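A basket is not a kitchen
Opinion, by Bláthnaid Kinsella
31/05/2025

My daughter's school has a robotics club, and for most of this year the club hasn't owned a robot. It has a licence for a piece of software called Jurero, in which two robot arms stand over a white table and do what pupils tell them. I have been to two of its open evenings. I went to the second one hoping to be talked out of what I thought after the first, and I came home thinking it more firmly.

Let me be fair before I start. The club costs the school a good deal less than real arms would. Children stay late for it of their own free will. The teacher who runs it, Enda Ní Chonaill, knows her subject and doesn't oversell it, and I wish I could say the same for the people who wrote the brochure. My quarrel is with the claim, made in that brochure and repeated at the school gate, that pupils in this club are "solving real-world problems".

The task this term is called Tidy Up. There is a table, a pale blue shelf, a blue plastic basket, and things which have to be put where they belong. Teams write a program, or steer the arms by hand and save the moves, and the software gives them a score out of 300. 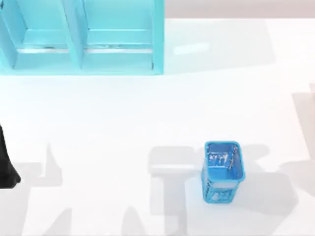 I have put a lot of things into a lot of baskets, and I can tell you what the job involves. The basket is on the wrong side of the room. It has a sock in it already. One handle has gone, the dog is interested, and whoever had it last has left something sticky at the bottom. The light is bad. None of this is in Tidy Up, where the table is as clean as a sheet of paper and the only mess is the mess somebody has chosen to put there.

When I said so to Ms Ní Chonaill she took it well. She said you have to begin somewhere, and that if you gave beginners the sock and the dog they would give up by October. I'm sure she is right. But then let us call it beginning. A child who has learned to score 300 at Tidy Up has learned a game, and learned some programming along the way, and that is a perfectly decent thing to do after school. Why must it also be the real world?

The answer, I suspect, is the competition. Clubs that use Jurero can enter the Hadgu Cup, and 54 schools did so this year. Entry is by uploaded file. The team doesn't travel, nothing has to be packed in foam or mended in a car park, and no pupil meets a pupil from another school. Our lot came somewhere in the middle. I asked one of the boys what had gone wrong and he said their grip was set too wide. I asked how he would know that on a real arm, and he looked at me as if I had asked how he would know it on a horse.

He is a bright boy. He had spent weeks on that grip. He could tell me the angle at which the fingers came down and the moment at which they were told to close, and he had never once felt a bottle slide out of his own hand and asked himself why it did.

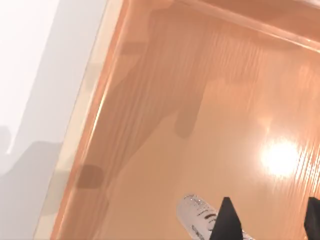 A bottle on its side between the gripper's fingers, from the Tidy Up task.

I will grant that it's handsome. The light shines off the orange surface, there are shadows, the bottle sparkles. People at the open evening kept saying how realistic it was, and I think that is part of the trouble. If it looked like a diagram, we would treat it as one. Because it looks like a photograph we start to believe that the hard part has been done.

Ronwood, the firm that sells the licences in this area, offers a kit called Skomov, a small arm that bolts to a desk. The school is thinking about buying one next year. I hope it does, and I hope it is a bit rubbish. I'd like the motors to grumble and the fingers to wear smooth. I'd like the club to spend an entire afternoon failing to pick up a half-full bottle of squash, and to have to mop up.

What I don't want is for Skomov to be kept in a cupboard for open evenings while the proper work goes on at the screens, and that is how I expect it to go. The Cup gives no marks for mopping. A school that has paid for the licence and likes its place in the table will put its hours where the points are.

My daughter, I should say, disagrees with all of this and has asked me not to come to the next one. I have told her I'll be there, and that I'm bringing a sock.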